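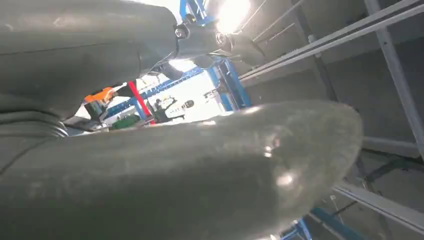 Arkex support wrote back this morning and said the fault code on ticket 759 is only telling us the gripper lost its reference, and had we written down the finger offsets before anyone pressed reset? Well, no. We hadn't. I've owned up to that in the reply, and I'm putting the whole thing in the log so the next shift doesn't have to piece it together from my scribbles on the whiteboard.

22nd, sorry, do it properly: January 22, 2019. Cell 3, Wovport site.

What happened first. The arm stopped halfway through a pick with code 205 and the upper finger wouldn't close past the midpoint. I cleared it from the pendant (my mistake, see above) and it ran nicely for a bit, then stopped again with the same code. Cleared it again. Same again! At that point I did what I should have done at the start and went and found the Vincze handbook, the site rules one, not the glossy one that came with the arm.

The rule says one clear, then lock off and look. I'd had two. The rule also says slow mode whenever anybody is inside the blue line, and I did stick to that, but I hadn't hung my tag on the isolator, I'd just told people I was in there. Telling people doesn't count. I knew that, I sat through the same October refresher as everyone else.

Tried so far:

Locked off, tag on, went over the finger mounts by hand. No play that I could feel.

Reseated the cable plug at the wrist. Code came back after the restart.

Swapped in the spare lead from the Wasetti kit. Code has not come back yet, but I've only run it in slow mode with nothing in the grip, so please don't call it fixed.

Grip force limit was set to 550 and I've left it alone. If you think it wants changing, raise it on the ticket and wait for a yes. I know it's tempting to nudge it up a bit when picks start slipping (I've wanted to myself) but the risk assessment was signed off against that number and a different one means doing the assessment again.

Still open: Arkex want the offsets read off and sent over before we go back to full speed. I'll do that after lunch with the tag on. Cell stays in slow mode until they answer, and the old lead is in the drawer under the pendant with tape round it, don't bin it, they may ask for it back.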